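### Does a fruit bowl on the bench make kids eat more fruit, or is that just something people say?

**Cecilia Akpalu**

My sister-in-law swears by it. I've kept a bowl out since November and I reckon I've spent 107 dollars on fruit, a fair share of which went in the compost. The kids walk straight past it to the biscuits. Grapes and bananas are all they'll even consider.

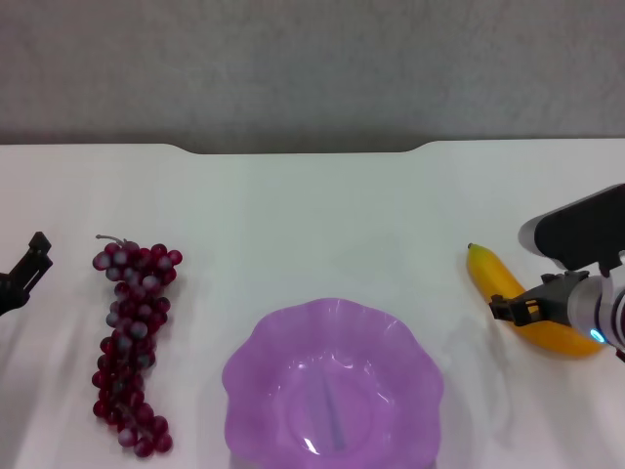 ### Replies

**Mison**

Depends what else is in sight. I doubt the bowl does much on its own. We moved the biscuits to a high cupboard and the fruit started going, but we also got a new puppy and changed bedtimes that month, so who knows.

What I'd try before buying more:

- Buy less. 500 grams of grapes is plenty for two kids.
- Put it out at 3.30 pm, when they're starving, and take it away after.
- Keep bananas apart from everything else. People argue over whether it matters - mine last longer.

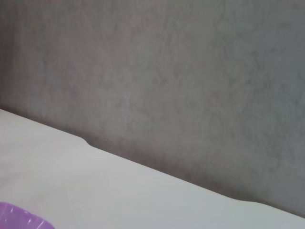

If they still won't touch it after a fortnight, I'd give up on the bowl and put fruit in the lunchbox. Don't pay for one of those "fresh keeper" liners either. I had one and couldn't pick any difference.

**Ofori**

just cut it up. works 100 per cent of the time

**Bivar**

It doesn't work 100 per cent of the time, Ofori, mine leave it to go brown.

I'd be wary of any tip that comes with a number attached. I read that kids need to see a food around 60 times before they like it, and the page was selling plates.

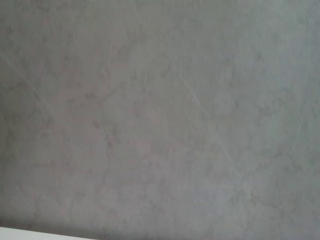

Mine came good on mandarins when they were allowed to peel their own, and went off them again by winter's end. Pears are still a no.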